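The Hand That Wouldn't Let Go
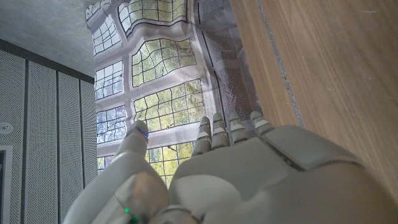
What went wrong with the hand at Solberg?

A finger joint locked under load, and the stop command never reached it.

"I'd just told everyone how gentle it was!" laughs the technician who runs tests at the Mindville shop, and who was, bless her, very generous with the coffee. The grip held for 60 seconds before she pulled the power. The joint had done 3000 cycles by then. "Now we check the cable every 300," she says, "and the cutoff switch sits by my elbow."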